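**Saturday, Vurnitcombe house diary**

The duty officer opened the utility room at 9.15. Mr Eifion Morris attended to review the household items left over from the Grabowska clearance. The metal bin had not been sorted and its contents were entered as one lot, 153. The hairbrush is to be kept apart from the cleaning things in future.
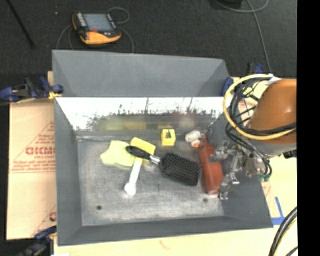
Mr Morris asked that the cloth and sponge go back to the sink cupboard and that the brown bottle be stored upright. The bin itself is scuffed but serviceable - it will remain in use. Mr Todor Shehu has been asked to amend the inventory before the Lunenik delivery. Room locked at 11.40.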